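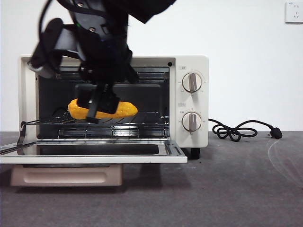
SMALL OVENS, BIG SUPPERS: SKALPORT OPENS ITS COUNTERTOP COOKING DAYS

Partington, January 26, 2022 — for immediate release

Skalport is starting a run of free cooking days for people with a tiny kitchen, or no proper kitchen at all. Six sessions, first one at the Partington hall, 200 places in all. Bookings open now.

The idea is simple. One cream toaster oven, one wire rack, supper for 2. Corn on the cob, cheese on toast, baked apples, a small tray of roots. No hob needed.

"People think a little oven is just for toast," said Nesma Shehata, who runs the sessions. "Corn goes straight on the rack. Turn it once. Wipe the crumb tray after, becuase everyone forgets the crumb tray."

Each session also covers the dull stuff — where to stand the oven, what the knobs do, how to clean the glass. 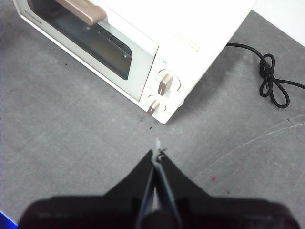

Cords get their own ten minutes. Unplug, let it cool, keep the lead away from the top of the oven, undo any knots before plugging back in. Same rules in a bedsit as in a big house.

A free recipe booklet goes with it, 1000 copies printed by Nudwood. Collect at the door, or ask by post. Large print availble.

"We had a waiting list last August," said Manaia Ruddock, bookings. "So please don't leave it late."

Bring an apron and a tub for leftovers. Ingredients provided. Under-12s with an adult.

Press places: ask for Manaia Ruddock at the Skalport office, Partington.

ENDS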